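Seating 125 people with a spreadsheet

Posted Feb 28, 2019

Filed under: Wedding, Planning

The seating chart took me four evenings. I had set aside one. Several readers asked for the method after I mentioned it in the budget post, so I am writing it down while I still have the files open.

Starting conditions: 125 guests, 11 long tables, one room with a pillar in it. The venue, Gasten, supplies a floor plan as a PDF with the tables drawn to scale and the chairs left off. Each table holds 12 if you use both ends and 10 if you don't. The table nearest the kitchen door can't use its far end. That gives a ceiling of 131 seats, so six spare, which sounds like plenty until you start keeping families together.

I tried a paper version first. Sticky notes on the floor plan, one per guest, color-coded by side. It worked until the first round of late replies, when I moved nine notes and lost track of which ones I had moved. I photographed the floor plan and threw the notes out. 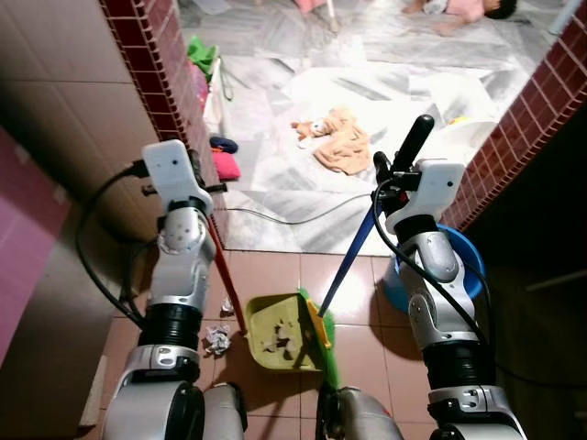 The spreadsheet has one row per guest. The columns are: last name, first name, household number, side, meal, mobility, table, seat, and notes. The household number matters more than the name. Couples with different last names, children from earlier marriages, and plus-ones whose names you don't have yet all sort correctly if they share a number. Without it, an alphabetical sort will separate half your couples and you will not notice all of them.

A second sheet counts seats. One row per table, with a COUNTIF on the table column of the guest sheet and the capacity next to it. Conditional formatting turns the cell red when the count goes over. This is the only formula in the whole thing that I would call necessary.

A third sheet holds constraints, in two columns: "together" and "apart." I asked both families to send me theirs in writing. My side sent four lines. My husband's side sent a page and a half, including one entry that was later withdrawn and then put back. I did not automate the check. With this many people it is faster to read down the list with the chart beside you.

Order of operations, which I got wrong the first time:

1. Place anyone with a mobility need. Two wheelchairs and one guest who needed to be away from the speakers. These seats are fixed from then on.
2. Place the immediate families.
3. Place households with small children near the exit to the courtyard.
4. Place the large groups that already know each other (work, college, choir).
5. Fill in everyone else.

I originally started with step four because it was the easiest, and then had to break up two finished tables to get a wheelchair past the pillar.

On the subject of software, I tried two of the dedicated tools. Botska has a good drag-and-drop floor plan, but on my laptop it would not import the household column, so I would have had to link every couple by hand. Tshabalala handles households properly and prints nice place cards. It also saves one version only, with no history, and I overwrote a Tuesday evening's work with an older copy. After that I went back to the spreadsheet and kept a dated file for each evening. If you use either one, export often.

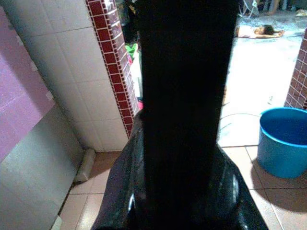

Meals go to the caterer by table, and this is where the seat column pays for itself. Clesa wanted a sheet per table listing seat number and dish, with allergies in capital letters. Seats are numbered clockwise starting from the end closest to the kitchen. Check which way your caterer counts. Ours count clockwise looking down at the plan, and I had numbered three tables the other way. Olaia Llorente, our contact there, caught it from the position of the one shellfish allergy, which would have landed on the wrong side of table 7.

We assigned seats as well as tables. I know many people assign tables and leave the rest alone. With long tables that tends to strand a couple at opposite ends once the middle fills up. With rounds of eight I would probably not have bothered.

The printed chart at the entrance was sorted by last name and listed the table number. Sorting by table looks better on a board, but each guest then has to read the entire thing to find one name. Trinidad Cuesta did the lettering for ours and asked for the final list three weeks ahead. I sent it two weeks ahead, with a promise of no changes. There were two changes. She had left blank space at the bottom of the last column.

No-shows came to three. We had the staff pull those place settings after the first course and close up the gaps, except at table 4, where the empty chair had already been taken over by coats.

A blank copy of the spreadsheet is on the downloads page. The capacity figures are set to 12, so change those before you do anything else. I will cover the rental contract in the next post, including the clause about candle wax.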